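Neues aus der Werkstatt: Vormachen statt programmieren

Seit März läuft bei Skultorham die zweite Runde des Projekts Floltadora. Ziel ist es, einem Roboterarm einfache Handgriffe am Tisch beizubringen, ohne dass jemand dafür Bahnen programmiert. Die Aufgabe wird mit einem Handgreifer vorgemacht, die Kamera am Greifer zeichnet auf, und aus vielen solcher Aufnahmen lernt später das Modell. Bisher liegen 793 brauchbare Durchgänge vor. Bis zum Ende der Runde sollen es 1.000 sein.

In der ersten Runde haben wir überwiegend ferngesteuert gearbeitet. Das geht weiterhin, dauert aber länger, und wer neu dazukommt, braucht einige Zeit, bis die Bewegungen ruhig werden. Mit dem Handgreifer kommen die meisten nach einer kurzen Einweisung zurecht. Mohandas Namboodiri hat die Einweisung überarbeitet, sie passt jetzt auf eine Seite und liegt im Projektordner. 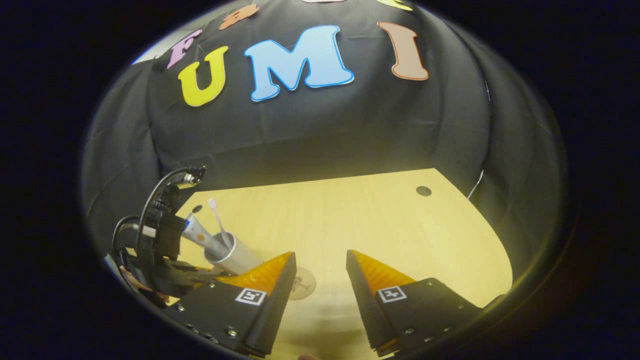
Blick über die Finger des Handgreifers auf den Arbeitstisch mit Untersetzer und Becher. An beiden Fingern sitzen die Marker für die Auswertung.

Aus den Markern wird berechnet, wie weit die Finger geöffnet sind. Sie müssen deshalb sauber und während der Aufnahme möglichst gut zu sehen sein. Bei der letzten Durchsicht mussten wir 47 Durchgänge aussortieren. Meist war ein Marker zu lange verdeckt, in einigen Fällen wurde der Greifer zu schnell geführt, und die Position ließ sich nicht mehr sauber verfolgen. Bitte vor jeder Serie die Marker kurz abwischen und die ersten drei Durchgänge gleich am Rechner prüfen.

Noch ein Hinweis zum Tempo: Wir brauchen keine Bestzeiten. Ein Durchgang, bei dem man einmal neu ansetzt, darf in der Sammlung bleiben, solange die Aufgabe am Ende erledigt ist. Abgebrochene Versuche bitte als solche kennzeichnen und nicht löschen.

Die Auswertung übernimmt wie bisher Gervásio Barros. Er hat das Skript Iyer so erweitert, dass es Lücken in der Aufzeichnung selbst meldet. Die Meldungen erscheinen direkt nach dem Hochladen in der Liste. Rot markierte Durchgänge müssen wiederholt werden, gelb markierte sieht er sich selbst an.

Als Nächstes wird die Sammlung mit den Kolleginnen und Kollegen von Ascombe zusammengeführt, die dieselben Aufgaben an einem anderen Tisch aufnehmen. Wer eine Serie übernehmen möchte, trägt sich bitte in den Belegungsplan ein. Einweisungen gibt es nach Absprache, am besten vormittags.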